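The olive basket finds a job

Sunday, January 14, 2018

I have been meaning to write about baskets for ages, which tells you what sort of winter we're having! It began with my friend Josée, who came for tea before Christmas and couldn't find a single place to put down her cup. She was very kind about it (she moved a pile of post and two gloves that didn't match) but I did feel it.

So this month I've been having a go at the table. The rule I've settled on is that anything small that has no home goes into the green basket, and then on Sunday evening the basket gets emptied and everything in it has to be put away properly or given away. I bought it in Brumton for 11 pounds, meaning to keep bread in it, and it never held so much as a roll.
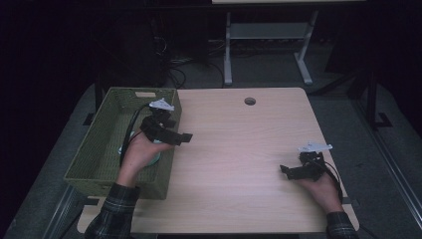
Something mint green going into the basket, and a good stretch of bare table next to it.

I do love an open basket for this sort of thing. A lid would only put me off, and the little handle cut into the rim makes it easy to pull across the table when I'm sitting down with the radio on. The woven sides hide a multitude of sins too, at least until Sunday.

Next I want to tackle the drawer under the telephone, where I'm fairly sure I'll find 14 dead batteries and the spare key to Estrella's shed. She has been asking for it since April.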